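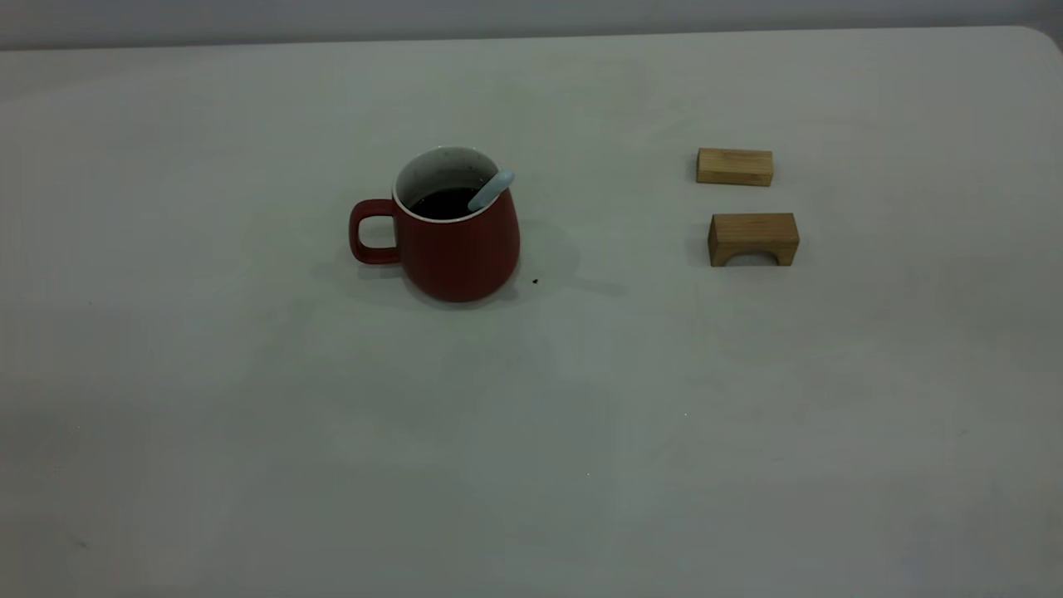
Anyone had a robot arm put on their packing bench? What happened to your hours?

Posted by Drirkum_packer, 2022-11-05

I pack wooden toy block sets for a small outfit outside Ballarat. Plain blocks, arches, that sort of thing, into trays and then into boxes. There are four of us on the bench. In July we were told an arm was going in at one end to do the picking, and that it would "free us up for higher value tasks". I have asked what those tasks are and have had three different replies, one of which was sweeping.

The trial target is 550 trays a shift. We're told it can already tell a rectangle from an arch and pick up either. Good for it, so can my grandson. What I want to know is who fixes the tray when it drops one in upside down, because my guess is that's me, at the same rate of pay, standing up the whole time.

There's also a new rule that nothing personal goes on the bench, cups included, in case the vision system gets confused. I've had a cuppa next to my work for the better part of my life and never once packed it.

So, for those who've been through it: did your hours change, did the job get better or worse, and is there anything I should get in writing before the trial ends?

Glória Meireles
Member, 60 posts

We got one two years ago at Vovholm, on the cutlery line. My hours stayed the same on paper. What went was the overtime, and I'd been counting on the overtime.

The job is different. You spend less time reaching and more time watching, and watching is more tiring than you'd think. My shoulder is better, I'll give it that. But when I packed by hand I could slow down for five minutes and make it up later — with the arm going, you work when it works and you stop when it stops, and somebody comes over to ask why it stopped.

Things I'd get in writing:

Who clears faults, and whether that's a separate classification. At our place it was "everybody's responsibility" for months, and then two of us were doing all of it. We only got the extra allowance after the union delegate went in.

Whether stoppages count against your rate. Ours did to begin with. You'd lose twenty minutes waiting for a technician and it showed up as your slow patch.

What happens to the fourth person. You said there are four of you. Don't accept "no forced redundancies" and leave it there. Ask if they'll replace someone who leaves. They didn't replace ours.

About the cup: ask for a shelf or a side table within reach of the bench. We asked and got one. They'd simply never thought of it. Worth checking whether the rule is coming from the installer or from your supervisor, too. Ours turned out to be the supervisor.

Also ask to see the trial numbers, including the trays a person had to fix. The first report we were shown counted a tray as done by the robot if the robot had touched it.

rosta_nightshift

Robots are coming whether you like it or not. Learn to program it and you'll be right.

Cárdenas
Member

I install these, not for your firm. Programming isn't really on offer to most packers, so I wouldn't hang my hopes on the reply above. At a lot of sites the operator gets a start button, a stop button and a phone number.

On the cup, loose items on a work surface can be a real nuisance for a camera system. A light-coloured bench helps because pale wood still has edges and some shadow against it, but anything extra in the pick area has to be either ignored or dealt with, and some set-ups do that badly. Outside the pick area it makes no difference at all. Ask them to tape a line on the bench. If they can't tell you where the line should go, I'd wonder how well they know their own system.

I don't agree with Glória that watching is always worse. I've seen crews rotate, 2 hours on the arm and then 2 on something else, and they seemed happy enough. It does depend on there being a something else. And 550 a shift sounds like a sales figure to me. Ask what it managed last week, with your blocks, on your bench.

Drirkum_packer

Thanks Glória, that's more than I've had out of management since July. I'll ask about the classification and the fixed trays first. Will try the tape idea for the cup as well. Rosta, I'm 61.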